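How to Mark and Log Small Stock with Dot Stickers

Filed under: Home workshop, Storage
Updated May 14, 2021

You can sort a few drawers of spare parts in an afternoon with a calculator, a notebook and a roll of round stickers. I use green dots for anything that has been counted. Other colors work as long as you stick to one.

What you need
A desktop calculator with large keys
A roll of dot stickers
A notebook and pen
A clear tabletop with good light

Step 1. Set the calculator and the sticker roll next to each other on the side of your writing hand. A calculator with a "00" key saves time when parts come in bags of 500.

Step 2. Empty one bag at a time. Count the loose pieces, then add the sealed bags. Write the total down before you clear the display.

Calculator and stickers on the light wood top, then the dark planking with its metal strip:
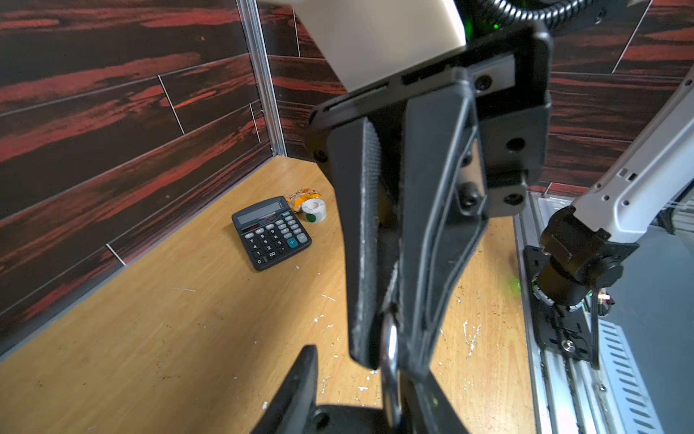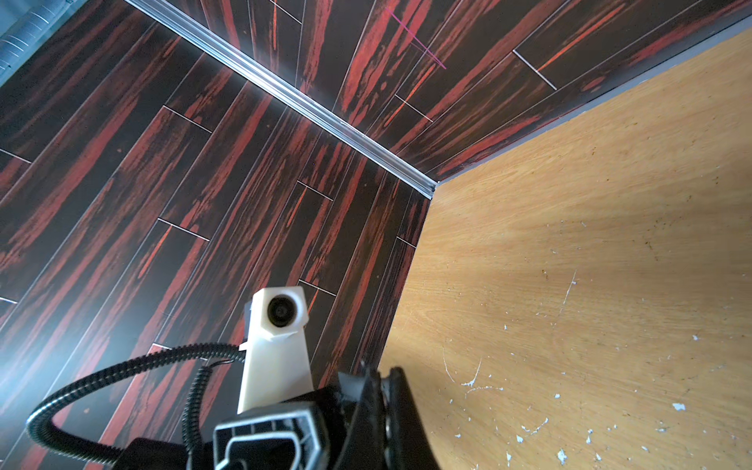

Step 3. Put a dot on the upper right corner of each bag once its total is in the notebook. Leave the dot off if you stopped partway – you will want to start that bag again.

Step 4. Add up the page. My washers came to 1382, with over 900 of them in one size. Run the sum a second time from the bottom up. If the two totals differ, check the longest numbers first.

Step 5. Copy the totals to a card and tape it inside the drawer. For the Plasness drawers I cut the card to fit behind the front lip.

Next count: September. Peel off the old dots before you start, or switch to a new color.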